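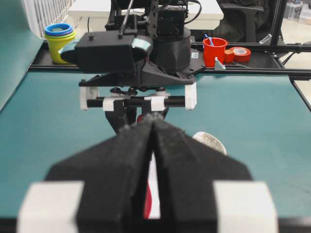

The handover planner finally got its rewrite, and I've been grinning about it since Friday! Quick recap for anyone who skipped the last issue: our old planner treated the two arms as strangers. Each one worked out its own path, then they both stopped, checked in with each other, and started over if the timing was off (so many restarts). Now there's one planner for both, and it picks the meeting point first.

Lina Geagea did the hard part, which was getting the collision checker to stop panicking whenever two grippers came near each other. She lets the fingertips get close during the last stretch and keeps the strict margins everywhere else. It sounds small, but it cut planning from 17 seconds to 4 on my machine – I ran it again just to be sure.

Nizar Smadi has been feeding it logs from Bimbridge, all 4,000 of them, and found a lovely bug where the wrist camera's clock drifted and the arm kept aiming at where the object used to be. Fixed in the main branch, so please pull before you file anything about misses!

Still on my list for July: a replay viewer that doesn't eat all my memory, and a proper settings page. If you want to try the planner early, grab the Voletti branch and read the notes on joint limits first.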